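## 4. Checking the views before a knob run

Do this after the scene loads and before starting the planner. Dumach must already be running in its own terminal.

1. Open the Bugti viewer, pick the drawer scene, press Reset.
2. Set the planner limit to 800 steps. Leave the time-out at 15 seconds.
3. Switch to the wrist view. Both fingertips should show, tips apart.

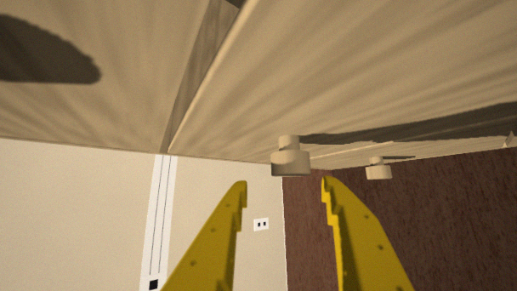 *Fig. 4a. Wrist view from low down, two knobs overhead.*

If you only see wall, the view is probably still on the last saved pose. Reload, dont nudge it by hand.

4. Turn shadows on (Render > Shadows). Perception was tuned with them on.
5. Run `find_knobs`. Check each marker sits on a knob and not on a shadow. Dark patches next to a knob are the usual cause of a bad hit. 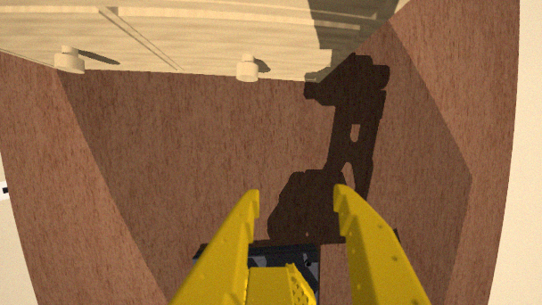
*Fig. 4b. Looking down on the table. Arm shadow right of centre, knob either side of the seam.*

> **Caution:** never send a grasp from a single view. Depth on the pale wood is poor, the planner will happily drive the fingers into the cabinet.

6. Go to the room view. Check the gripper is on the knob side of the cabinet and the upper link is clear of the top.
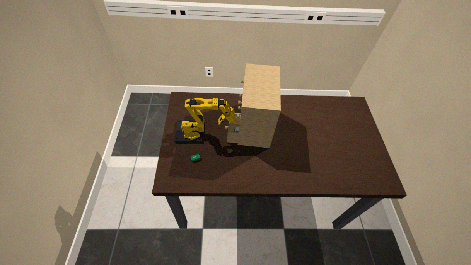
*Fig. 4c. Room view, gripper beside the cabinet.*

7. Small blocks on the table need to be in the collision list too. Missing one? Add it under Scene > Objects, then re-run step 5.
8. Press Plan, then Preview. Only press Execute when the preview finishes with no red links.

Note: more than 6 failed plans in a row, stop and send the log to Lenuța Bratu at Clurnholm. Last 3,000 lines is enough. Put the scene name in the subject line pleae.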